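Metport Household Textile Wear Records

Version 2, October release

Summary

A table of wash and wear records for towels, bath mats and bed linen in ordinary domestic use. Each row is one item at one inspection. The records were kept by households in Metport and entered by hand from paper cards. The release holds 2,773 rows covering 422 items. A further set of cards was rejected at entry and does not appear in any file.

Files

records.csv holds the inspections, one per row.
items.csv holds the fixed properties of each item: type, fibre as stated on the care label, colour as named by the household, and year of purchase if known.
washes.csv holds the wash log. Not every household kept one.
codes.txt lists the defect codes and the superseded codes from version 1.

All files are UTF-8, comma separated, with a header row. Missing values are empty. The string "NA" in version 1 files has been removed, as it was read as text by some spreadsheet programs.

Fields in records.csv

item_id: text, household prefix plus number. Prefixes were assigned at random and carry no location.
inspection: integer, from 1, never above 15.
lint: integer, 0 to 4, scored by eye in daylight on the dry item.
edge: integer, 0 to 4. Covers hems, selvedges and fringes.
pile: integer, 0 to 4. Empty for flat weaves and sheets.
shade: integer, 0 to 4, judged against a cutting kept in a closed envelope.
note: free text, lightly corrected for spelling. Names have been taken out.

Scoring

Items were laid on a plain bed or table for inspection. Lint is scored before the item is shaken. Dark items score higher for lint than pale ones at the same level of shedding, and no correction has been applied. Users comparing lint across colours should group by the colour field first.

Edge damage is scored on the worst hem only. A fringe is scored on loose fibres and missing strands; uneven length alone is scored 0.
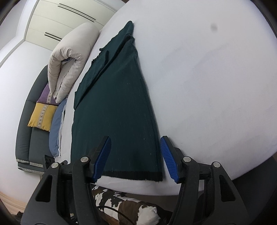
Roxana Restrepo objects that a single edge score hides too much: a fringed hem and a stitched one fail in different ways, and a 2 on one has little to do with a 2 on the other. She would split the field into edge_fringe and edge_stitch. The split is planned for version 3. The original cards record which hem was scored for most items, but the entry form used for versions 1 and 2 did not carry it over.

Known problems

The Vivero cards were printed with the lint and edge boxes in reverse order. Rows from these cards were swapped at entry and are marked with V in the source column. Aníbal Rengifo checked the swap against the notes and found two items still reversed; both are corrected here.

Wash temperatures in washes.csv are dial settings. No machine was measured.

Shade scores after inspection 9 are thin. Many households lost the envelope.

Duplicate item numbers in the Rivadeneyra batch were resolved by adding the suffix b to the later item.

Changes since version 1

Defect codes 7 and 8 merged.
Tea towels removed.
Column "softness" dropped after repeat scoring by Tadhg Quinlan and Unathi Chauke gave poor agreement.

Contact

Corrections go to Nelly Echeverri, with the item_id and inspection number in the subject line.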